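Nirora Equipment Planning: Handheld Grippers for Household Tasks
Gallery and purchase notes, November revision

Maintained by Borghild Ekström, equipment planning, Bremska

The Nirora project records household tasks by hand, with handheld grippers, in occupied homes. This page covers what goes on the purchase list for the next round, what it costs, and what has to be decided before the order is placed with Forsberg. The gallery is toward the end, followed by the order timetable. Prices are per the last written quote and exclude freight.

Handheld units

The request is for 20 handheld units at $582 each. The quote covers the housing, sensors, finger carrier and one pair of fingers. It does not cover storage media, chargers or cases.

Units are bought complete. Building from parts was priced in the spring and dropped. The parts were cheaper, but bench time for assembly and calibration was charged to the project and used up the difference. Units also came off the bench with small variations in finger alignment, and these had to be corrected before the data could be pooled.

Each home is assigned a pair of units. One is in use and one stays in the case. A home with a single unit loses the full session if that unit fails, and the visit has to be rebooked with the household. Rebooking is the most expensive event in the schedule and does not appear on any equipment quote.

Every unit carries a machine-readable code and a printed number. The number goes in the session log at the start and again at the end. If units are swapped partway through a task, the log gets a new line with the time of the swap. Do not relabel a replacement unit with the old number.

Fingers

Fingers are consumables and are budgeted separately. A spare finger set from Forsberg is $146 and contains two matched pairs with screws. Do not mix fingers from different sets. The slots wear at different rates and the tips stop meeting evenly.

Fabric work is easier on fingers than kitchen work, with one exception. Zippers, rivets and metal buttons mark the gripping face. Check the faces after any session that includes jeans or jackets.

Yellow remains the standard color. Black fingers were tested and were hard to separate from dark clothing in the recordings, especially near the tips. White had the same problem with bed linen. Sites that want a different color should raise it before the order, as Forsberg makes fingers to order and does not take back opened sets.

Order 12 spare sets. Distribution is by task type, with kitchen sites first.

Storage and charging

Two storage cards per unit. Cards are emptied at the end of the day and not reused until the copy has been checked. The cards are an office purchase and come from the general supplies line.

Chargers are shared within a case. A case with one charging port cannot bring both units back to full between a morning and an afternoon session, so specify the two-port version. The two-port charger needs its own outlet. Operators should ask the household which outlet they may use before setting up. Several older apartments have only one free outlet in the bedroom, and it is often behind the bed.

Cases

The Morkska case is the preferred option. It holds two units with the fingers attached, a charger and a small tool roll. The lid closes with the fingers in the forward position, so nothing has to be removed for transport.

The soft bag from the first round is withdrawn. It put pressure on the finger carrier when stacked. Existing bags can be used for cables and linens only.

The tool roll should contain a Phillips screwdriver sized for the housing screws, a lint-free cloth for the lenses, and spare finger screws. Thread lock is kept at the bench and is not issued to homes.

Site survey before ordering

Sites complete a short survey before units are allocated. The answers affect quantity and finger type, so late surveys hold up the order for everyone. The survey asks for:

Room and task. Folding, sorting, making the bed, putting away dishes, wiping surfaces. One line per task.

Work surface. Bed, table, counter or floor. Bed work needs more reach than table work. The operator leans in, and the far half of a double bed is at the limit for shorter operators.

Light. State where the windows are and whether curtains can be drawn. Direct window light over a white sheet can wash out the near side of the cloth. A curtain is usually enough to correct it. Portable lamps are not on this order.

Items. A general list of what will be handled, such as shirts, trousers, towels. No personal details are needed. Note if most of the clothing is dark, as this decides finger color and exposure settings.

Clutter. Items that stay on the work surface during the task do not need to be cleared. Record them and leave them where the household keeps them.

Acceptance check on delivery

Forsberg ships units in a single consignment. The check is done at Bremska before anything goes to a site.

1. Match the printed number to the packing list.
2. Inspect both lenses for scratches and adhesive residue.
3. Confirm that all housing screws are present and seated.
4. Close the fingers fully and look for a gap at the tips.
5. Pick up a cotton T-shirt from a flat surface by one layer. Repeat with a knit.
6. Record one minute, copy it, and play the copy.

A unit that fails step 4 can be adjusted at the bench once. If it fails again, return it. A unit that fails step 2 is returned without adjustment. Bench staff should not polish lenses.

The T-shirt test was added after the first round. Some units passed every dimensional check and still picked up two layers at a time. The cause was a slight twist in the carrier, and it did not show with rigid test blocks.

Running costs

The recurring items are finger sets, cards and bench time. Bench time is the hardest to estimate. Plan for a full check of every unit at the midpoint of the round and a partial check when a unit changes sites. Sites do not pay for bench time directly, but it comes out of the same total, and a round with many transfers will have less left for spares.

Insurance for units kept overnight in a home is covered under the Bremska policy only if the case is locked. Include case locks on the site request. They are easy to miss because Forsberg lists them under accessories.

Freight is charged per consignment. Splitting the order into two deliveries doubles it. A split is only worth considering if one group of sites is ready well ahead of the others.

Gallery: bedroom folding and sorting

Bed as work surface, printed sheet, mixed clothing. Folded stacks are on the far half of the bed, with a long black garment lying in a curve on the right and a hand holding its end. Unit number 007, yellow fingers.
Planning points: the clothing is mostly dark, so the yellow finger standard applies. Windows at the head of the room and along the right wall; enter both on the survey under Light.
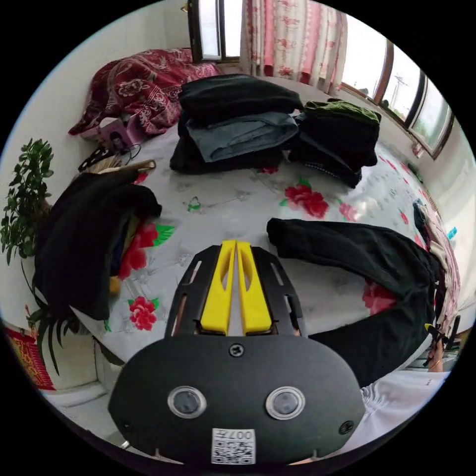
Order timetable

Surveys are due first. Allocation follows once all sites have replied, and the purchase request goes to Forsberg on the Friday after allocation. The lead time on units is longer than on finger sets, so both go on one request with one delivery date.

Changes after the request is placed are limited to finger color and case quantity. Unit quantity is fixed at that point.

Open items

Wrist straps. Two sites asked for them. Forsberg can supply a strap that attaches to the rear of the housing, but it has not been tested for long sessions. Not on this order.

Left-handed operators. The current handle is symmetrical and no separate version is needed. The case insert is also symmetrical.

Second finger shape. A narrower tip has been requested for socks and small items. Forsberg has offered samples without a price. Samples will be tried at the bench before any are issued to homes.

Old units. Units from the first round stay in service where they pass the acceptance check. Those that fail are kept for screws and carriers. Housings are not reused.

Send survey forms and corrections to the quoted prices to Borghild Ekström. Put the site name and the unit number, if there is one, in the subject line.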